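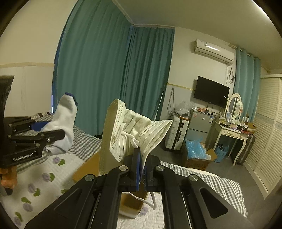 Are hand-held grippers worth budgeting for before we buy an arm?

Posted in: Equipment & Budgets > Small automation
Last updated: October

Frans Kuipers

We pack socks, gloves and masks for mail order at a small place in Zastutthorpe. Lots of small soft stuff going into cardboard boxes. The owner wants a robot arm next year, and a dealer called Keller has quoted us for 3 pairs of hand-held grippers first, so our own people can record the packing work and somebody can train a system on it later. He wants 510 a pair, plus 119 a year per pair for "support," which I can't get him to define.

My problem is that I can't see what we own at the end of it. A pile of recordings and some used grippers? The arm isn't even chosen yet. The demo looked fine but a demo always looks fine. Has anybody gone down this road with soft goods and can tell me what I should put in the budget, or whether to leave it out until the arm is on order?

Leemans

Leave it out. Next.

ludgate_packing

I wouldn't leave it out, but I wouldn't sign that quote either. Three pairs is a lot for a shop that hasn't done a single week of it. Buy or rent one pair and put two of your regular packers on it in turns. You'll learn fast whether they hate it.

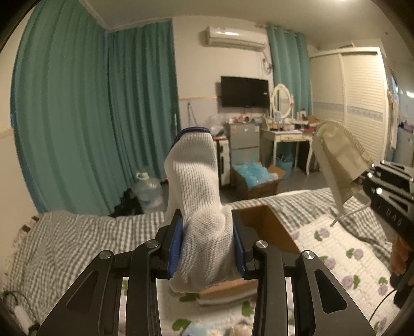 Knitted item held upright, box right behind it.

Stuff like that is where I'd spend the trial. Knits and ear loops don't sit the same way twice, and a dealer will happily show you a rigid carton all afternoon. Make them use your goods and your boxes, messy, the way they land on your tables.

Things I'd want in writing before any money moves:

- who owns the recordings, and in what format you get them
- whether the jaws on the arm will match the ones in your hand (if they don't, ask what the recordings are good for, and watch his face)
- price of replacement pads
- what "support" covers and who picks up the phone

Then the cost everyone forgets to put on the sheet, which is wages. Someone packing with grippers packs slower than someone using their fingers. We lost more in hours than we spent on the hardware, and it took us 3 months to admit it. We still don't have an arm. I can't say the recordings were wasted, but I couldn't show you a number that says they weren't.

Frans Kuipers

Thanks, the jaw question is a good one. I asked Keller this morning and he said he'd "get back to me on compatibility." I've cut the line in the budget to one pair, with the support left off until he explains it.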